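Pillow task: planner keeps choosing the left arm and then timing out

polent_dev
Posted 1/8/26
Hi all, long post, sorry! I'm running the Villey planner on our two-armed setup, and the job is to move a pillow from one end of a sofa to the other. It picks the left arm, thinks for the full 2000 ms, then gives up. I've already raised the sample limit to 458 and it made no difference.

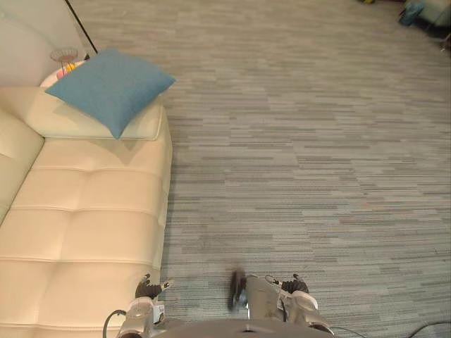
Head camera view, blue pillow at the far end of the sofa

Devon
What a lovely clear shot, thanks. My money is on the seat edge. The left gripper is right beside it, so if your collision padding is generous the planner may think it's starting in contact. Try shrinking the padding first.

lanz
I'd gently disagree with Devon — I'd look at perception before touching any padding. Cream cushion under a teal pillow is easy for us, but depth can still merge the two into one lump. Dump the segment mask and see.

polent_dev
Mask looks fine, pillow is separate. Trying the padding tonight.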